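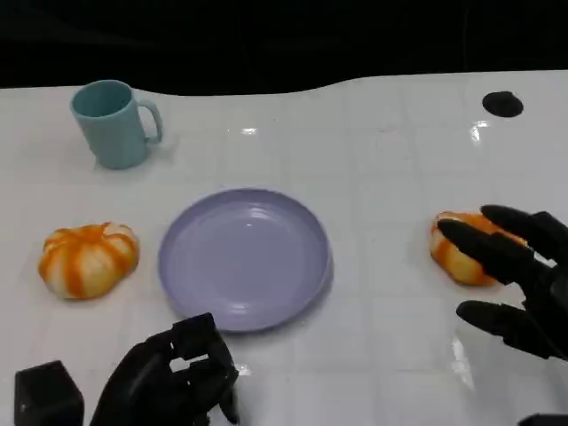 Mug, plate and two of the pumpkins on the white table

Setting a small autumn table with plastic plates and mugs on a shiny white top

Posted by Maribeth Lagman, Sat 29 October
In: Home and table, Ponddale

I am doing a children's tea next week at the hall in Nasonstead and have been trying out the table at home first. The top is white and glossy with a faint grey pattern of squares. On it I have a lavender plate, a pale teal mug and a pair of small striped pumpkins, the white ones with orange down the ribs. I will be using the same colours for every place.

My trouble is that it looks scattered. With the plate near the middle and a pumpkin on either side it is tidy enough, but the mug ends up off on its own at the back and the whole thing looks as if someone has put things down and walked away. I would rather not use a cloth. The last one I bought for this was 165 cm long and too short for the hall tables, and in any case the children pull at it.

What I would like to know:

Where should the mug go in relation to the plate, for children of five and up? Does the handle go to the right even if the child is left-handed?

Should the pumpkins stay on the table during the food or come off before it? They are real ones and I had thought of leaving them out for the whole week.

Is there anything that stops a glossy top throwing so much light back? There are bright white patches on it under the ceiling lamp and they are tiring to sit at.

I have a budget but it is a small one, and I already have the plates and mugs, so please don't suggest new ones. I have had two replies by message telling me to buy white china.

Pacita Tiongson
Member since March

I set tables for the lunch club at Tagle and we use coloured plastic as well, so I will go through it in your order.

Mug first. Put it above the plate and to the right, close enough that a child can reach it without leaning over the food. A hand's width from the rim is plenty. Handle to the right is the usual way and most children will turn it round if it doesn't suit them. If you know who is left-handed you can put theirs on the other side, but I wouldn't go round asking. The main thing is to do the same at every place. It is when one mug is at the back and the next is at the front that a table looks untidy.

Pumpkins. I would take them away from the sides of the plate altogether. Elbows go there, and so do the knife and fork if you are having them. Run them down the middle of the table in a line, with a bit of space between. You will need fewer than you think – on our long table we have one between 3 places and it looks full. They can stay out during the food as long as nobody cuts into one. Wipe the undersides before they go down and have a look at them each morning. A soft spot will mark a white top and it is difficult to get out.

The other thing you could do is put something orange on the plates.
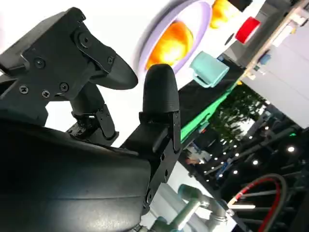 Fruit does this well and costs very little. It picks up the stripes on the pumpkins, and against the lavender it is a much stronger colour than bread or biscuits would be. I would put one piece on each plate before the children come in and bring the rest of the food round afterwards. Then the plates are not sitting there bare while everyone finds a chair. Wash it beforehand and dry it properly, especially on plastic.

A little red is fine too, if you have it in a cup or a napkin. I would keep it to one red thing per place. With lavender, teal and orange already there you haven't got room for much more.

As for the glare, turn off the lamp directly over the table if the hall lets you switch them separately, and use the ones along the walls. Failing that, plain paper mats in a pale grey. Cut them a bit bigger than the plate. They go in the recycling afterwards and no one can pull them off with a whole tea on top.

Famora

Agree about the mats. Brown parcel paper works and you get a lot on a roll.

Maribeth Lagman

Thank you both. I have moved the mug up next to the plate and it is better already. I will try the parcel paper first as there is some in the cupboard. Pacita, do you leave the stalks on the pumpkins or trim them? Some of mine have hardly any and some stick up.

Pacita Tiongson

Leave them on. They go off faster once they are cut. Put the ones with longer stalks at the ends of the table.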